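Can a machine do the boring chores yet? (shop or house)
Shop Talk > General > Automation

benchrat_40
Posted 31 January 2026
I pack small orders out of a two-car garage. Last year I shipped 1249 boxes and I folded every one of them. My wrists are done with it. I keep seeing clips of arms folding towels and loading dishwashers. Is any of this something a person can buy and use, or is it still lab work? I don't need speed. I need it to open a box, fold the flaps and not crush it.

millwright_dee
Depends what you call a chore. A case erector has done cardboard for decades. It does one size all day and it's the size of a car. If all your boxes are the same, look for a used one. Lanetti used to sell a small tabletop model. No idea if they still do.

benchrat_40
Four sizes, and I change between them all the time. No room for a car either.

pnw_tinkerer
Then you're asking for two hands, and two hands is where it gets hard. One arm on a box just pushes it around the table. You need something holding the other side. Two arms on one rail, facing each other, is what most people try now. You can do it with hobby servos. Getting them to agree on where the box is takes a lot longer than building it.
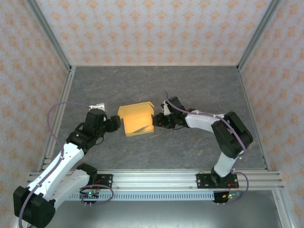 Two arms with the box between them, then a close view from down at the gripper:
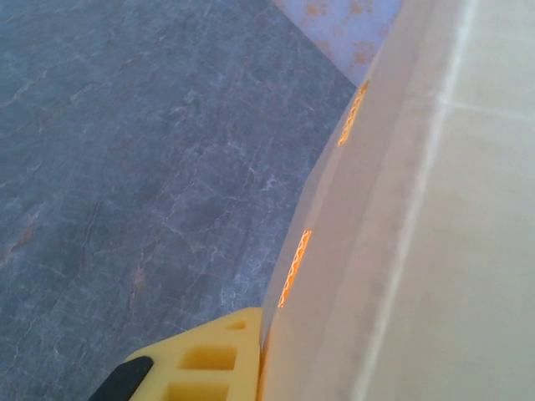
The close view matters more than people think. From overhead a flap can look like it's up when it's only leaning. The downside is that anything big fills the whole view and goes soft, so you lose track of which edge you're on. I'd want both views before I trusted it with anything.

gus_in_stultthorpe
I'll be the grump. We had a demo at the Stultthorpe plant in March. Nice people, good coffee. It was supposed to close cartons and put them on a belt. It did fine on the ones they brought with them. We gave it ours, which had been sitting in a damp corner, and it missed most of them. The flaps don't spring back the same way. A new hire figures that out in one shift.

millwright_dee
One demo on bad cardboard isn't much of a test. Half my crew would curse at damp cartons too.

gus_in_stultthorpe
Your crew would still get them closed.

pnw_tinkerer
Both fair. I ran 222 tries at closing a plain carton on my own bench before I changed the fingers. The stiff ones I started with either slipped or dented the side. The softer printed ones with holes in them bend a bit and grip better. They also wear out. I print a new pair every couple of weeks.

laundryday
What about the house side? I'd pay real money for something that put groceries away.

millwright_dee
Robot vacuum, dishwasher, washing machine. Those are your household robots. Groceries are a long way off. Every bag is different and half of it is squishy.

quietgarage
I disagree with "a long way off." A Quintero arm at my brother-in-law's place sorts returns into bins all day. It's slow and somebody has to clear it now and then, but he kept it.

millwright_dee
Bins are easy. You can drop things in a bin. Try that with eggs.

benchrat_40
OK, so what would I spend? I saw a used Tarkar pair listed for $1349, no controller.

pnw_tinkerer
Skip it without the controller. I paid $382 for a replacement board and the wait was worse than the price. If your wrists hurt now, buy a folding jig and a tape machine. Build the arms if you want a hobby.

gus_in_stultthorpe
Finally something I can agree with.

benchrat_40
Jig ordered. I'm still going to watch that listing. If the price drops and they find the controller, I'll post back.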